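Veststead Extends Textile Take-Back Service to Zadside
Household knitwear and bedding accepted from September

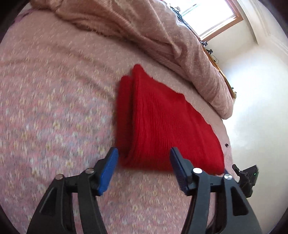
Service terms
Veststead will collect used knitwear, blankets and bedspreads from 1,064 addresses in Zadside. Items must be clean, dry and folded. Each address may hand over up to 10 items per pickup. Sorting takes place at the Sowa depot, which handled 379 bags in the trial period.

Contact
Kyriaki Fragkou, Operations, Veststead. Phone lines open at 8 a.m.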